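Heywood crate-handling project: progress report to Primura
10 September
Prepared by Roland Dobson

The last report promised that by now we would have a robot that moves crates between racks. We have a robot that is learning to, and a growing heap of recordings of it being shown how. I'd like to explain why I think the second is worth what you are paying for it, and where the money has gone since July.

Where we are

The plan you approved called for 90 hours of usable demonstrations by the end of the funding period. We have 54. Usable is the word that hurts. An hour counts only if the operator completes the task, the camera streams line up in time and whoever checks the recording agrees that it shows what the label says it shows. We lost most of a fortnight in July to the second of these, when the wrist camera and the head camera drifted apart and the learning system was being told, in effect, that crates move shortly before anyone touches them. Kadir Güler found the fault and has rewritten the check so that it runs at the start of every session. It used to run at the end, when all it could do was deliver bad news.

The tasks themselves have changed a little. The original list had 20, drawn up in a meeting room by people (me among them) who had not yet tried to do any of them through a pair of remote arms. Five have gone. Stacking three crates in one go was the first to be dropped, to general relief. The remaining fifteen cover picking a crate from a lower shelf, setting it down on another rack, turning it so that the label faces out, and the various ways in which a sensible person recovers when the first attempt goes wrong.

Recoveries deserve a paragraph of their own. Our early recordings were far too tidy. Operators who knew they were being recorded would start again whenever a crate caught on a shelf edge, and the learned policy therefore had no idea what to do when a crate caught on a shelf edge, except push. We now ask operators to carry on and sort it out. The recordings are uglier and the policy is better. 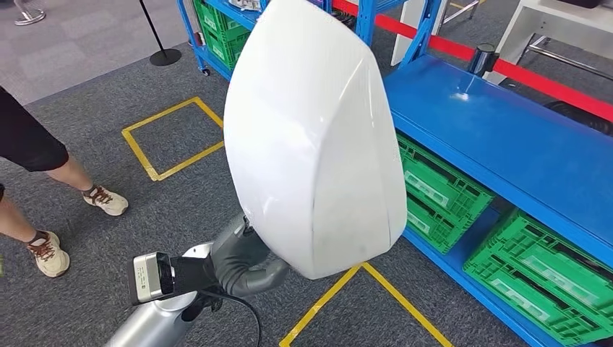

The other thing we underestimated was sameness. A rack that is always in the same place teaches the system where the rack is, and very little about racks. So between sessions we shift them, turn them and swap the crates over, and the starting positions now come from a printed sheet, because people asked to choose at random turn out to have favourites. Kadir's sheet has no favourites. It is unpopular, as it is fond of corners.

Results so far

Please treat these as early. With the racks in positions it has been trained on, the policy picks and places a single crate reliably enough that visitors get bored, a milestone we were glad to reach. In new positions it is patchy. The approach is good, the grasp is usually good, and then it sometimes stops just short of the shelf and stays there, as if waiting for someone senior. We think too many demonstrations contain a pause at that point, where the operator was checking the view before committing. Weteck, who supply our labelling software, have added a way of marking pauses so that we can trim them out, and we shall retrain on the trimmed set before the next report.

Spending

Operator time is over budget, hardware is under. The saving on hardware comes from the spare gripper we ordered through Closach, which has yet to arrive and so has yet to be invoiced. I would not call this a strategy. If it does turn up, the two lines will more or less cancel out.

What we are asking for

No extra money, but permission to move part of the travel budget into operator hours. We also ask that the target stay at 90 hours and that we be allowed to keep our present rules on what counts. Loosening them would get us there by the end of the month and leave us with a system that has learned our mistakes very thoroughly.

Kadir will send the session log separately. The column headed "remarks" is his, and I have left it unedited.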